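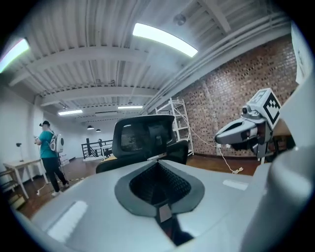 Wheel Arch and Bodywork FAQ

Grusbridge Panel and Trim, updated April 9, 2019

Do I have to cut the original fenders to fit your arches?
Depends on the kit. The Anar set bonds over the stock lip and needs no cutting. The Biltik set needs the inner lip trimmed and the inner and outer skins rewelded before bonding.

Can a cut fender be put back to stock?
Front fenders unbolt, so keep the originals and cut a used pair. Rear quarters are welded to the shell. Going back means a new repair section, paint and blending into the door.

How much wider is the car afterward?
The Anar set adds 100 mm overall, measured across the rear. Check local rules on tire coverage before ordering wheels.

What are the arches made of?
Hand-laid fiberglass with a gelcoat face. They come unpainted and need sanding, primer and a test fit before color goes on.
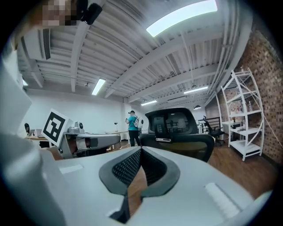

Light-colored housing with dark padded fingers, wood floor below.

Should I lower the car first?
Yes. Set the final ride height, fit the wheels you plan to keep, and then mark the arch position. Turn the steering lock to lock with the suspension compressed and check clearance at both ends.

Rivets or adhesive?
Either. Seal every drilled hole with zinc primer. With adhesive, scuff the paint, clean it with panel wipe and leave the clamps on overnight.

My order shows part number 853. Is that left or right?
Left rear, Matlala pattern. Part numbers are molded into the back face. 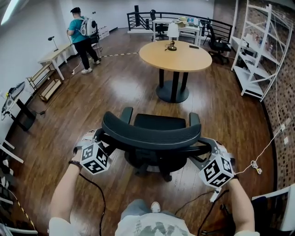
Will the arches rust?
Fiberglass does not. The steel behind it can if water sits in the joint. Run seam sealer along the top edge and inject cavity wax from inside the trunk. Inspect after the first 500 miles and again each January.

Do you fit kits in house?
Yes, by appointment. Allow 5 working days, paint not included. Remo Rizzi handles bookings and Giorgia Marchetti handles color matching.

Can I return a kit?
Unpainted and undrilled parts only, in the original box.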